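3.2. Ouverture et état intérieur des unités centrales

Les unités centrales étudiées proviennent du lot de Tonville, réuni par l'atelier de réemploi Carbone au mois de septembre. Le lot comprenait 2195 appareils de bureau, dont une majorité de tours à boîtier noir ou gris retirées de services administratifs. Nous ne traitons dans cette section que de l'ouverture des boîtiers et de l'état dans lequel les composants se présentent à l'opérateur ; le tri des pièces extraites fait l'objet de la section 4.

La procédure suivie est celle décrite par Serra et Gumede dans leur rapport interne, à deux modifications près. La tour est couchée sur le plan de travail, le côté ouvrant vers le haut, puis le panneau latéral est déposé. Dans cette position, la carte mère se trouve au fond et les câbles reposent dessus, ce qui oblige à les écarter avant toute intervention sur le socket ou sur les barrettes de mémoire. La position verticale avait été essayée pendant les premières semaines. Elle a été abandonnée après la chute de deux blocs d'alimentation dont les vis avaient été retirées trop tôt.

Le faisceau d'alimentation est la principale source de lenteur. Les conducteurs jaunes, noirs et orange partent du bloc vers la carte mère, les lecteurs et parfois le ventilateur de façade, et leur longueur dépasse presque toujours la distance à couvrir. Les fabricants regroupent l'excédent au centre du boîtier, à l'endroit même où l'opérateur doit passer la main. Les câbles de données posent moins de difficultés : ils sont plus souples et se débranchent sans outil, sauf lorsque le connecteur est muni d'un verrou métallique.

Les boîtiers à loquets de couleur forment une catégorie à part. Les pièces en plastique bleu y signalent les points de manœuvre, en particulier pour le lecteur optique et le disque dur. Dans notre grille, ces boîtiers reçoivent la cote 2 (démontage partiel sans tournevis). La cote 6 est réservée aux boîtiers rivetés, pour lesquels la cage des lecteurs ne peut être retirée sans perçage — cas rare dans le lot, mais coûteux en temps.

Le socket du processeur demande une attention particulière. Lorsque le processeur a été prélevé avant l'arrivée de l'appareil, le cadre de retenue est souvent laissé relevé et les contacts sont exposés. Un câble qui s'y accroche suffit à rendre la carte inutilisable. Gentile recommande de rabattre le cadre dès l'ouverture et de poser un cache ; nous avons adopté cette consigne à partir de la série 14. Les cartes traitées auparavant ont été exclues de l'analyse des taux de réemploi, faute de pouvoir distinguer les dommages antérieurs de ceux causés à l'atelier.

La figure 3 montre une tour à loquets bleus, panneau déposé et socket vide, avec son câblage encore en place.

Figure 3. Tour de bureau ouverte, couchée sur la table de travail. 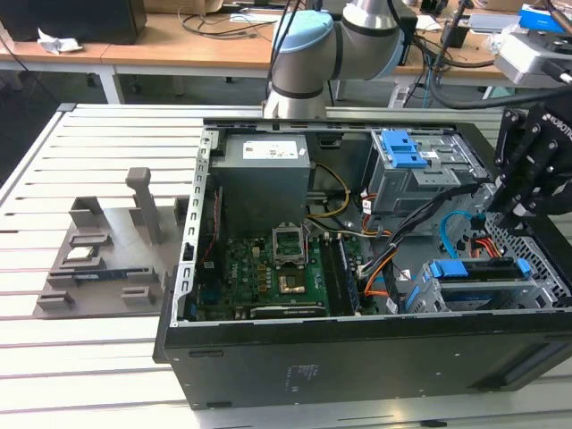

Dans quel ordre faut-il retirer les composants d'une tour couchée ?

On débranche d'abord les câbles de données et d'alimentation, puis on sort les lecteurs, les cartes d'extension et la mémoire. Le bloc d'alimentation vient ensuite, et la carte mère en dernier.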